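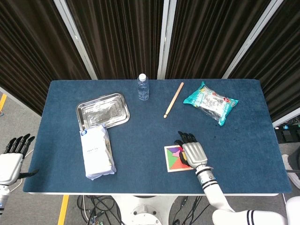 I've been going back and forth between two hands for the right arm since January, and I have enough notes now to write them up. The first is the Letitz, a plain parallel gripper with two flat pads. The second is the Pimentel, a full hand with jointed fingers. The Pimentel has been on the arm more than the Letitz lately, and it's the one resting over the tangram board. The dark blue felt stays on the table for both, so the surface is the same each time, and I use the same objects: the water bottle, the drumstick, the snack bag, the steel tray, the paper-wrapped package and the puzzle.

Search this blog
Search

The bottle is easy for either one. The Letitz closes on it and that's that. The Pimentel takes longer because the fingers have to wrap, but once they do I can tilt the bottle quite far before it moves in the grip. If all I had to pick up were bottles I'd keep the cheaper hand and be done.

The drumstick is where the Letitz did better than I thought it would. Two flat pads on a round stick sounds bad, but if I come in square to the stick it holds. If I come in a little off, the stick rolls and I have to start over. The Pimentel doesn't care much about the angle. It does sometimes end up with the stick lying across the fingers at a slant, and then setting it down neatly is a pain.

Bags are hard. I ran 89 picks on the snack bag with the Letitz and 89 with the Pimentel. The Letitz missed 12 and the Pimentel missed five. Most of the misses on both were the same thing, closing on a fold that slid out. The paper-wrapped package was easier for both hands, and I stopped counting that one early.

The tray I only tried by the rim. The Letitz can pinch it but the far end sags. With the Pimentel I can get the fingers under and the thumb on top, and it stays closer to level. I want to try it again using both arms.

The tangram is the one I'm least happy with. The pieces sit next to each other inside the border, so there's very little edge to grab. I can push a piece with a fingertip, but lifting one straight out is still mostly luck. The Letitz pads are too thick for it. I may file down a spare set.

For control I'm on the Tatumum box. I was on the Prasham before that and it was fine with the Letitz, which only needs open and close. With the Pimentel it felt slow, and the fingers would arrive one after another when I wanted them together. The Tatumum fixed that after I redid the timing settings. Its manual skips the part about saving them, so save before you power down or you'll be typing them in again. I did that twice.

The Pimentel cost me 1,505 dollars and the Letitz was a good deal less. For boxes and bottles I don't think the difference is worth it. For bags and trays I'd pay it again. The Pimentel stays on the right arm for now, and the next thing I'll work on is the cable routing under the table, which has gotten out of hand.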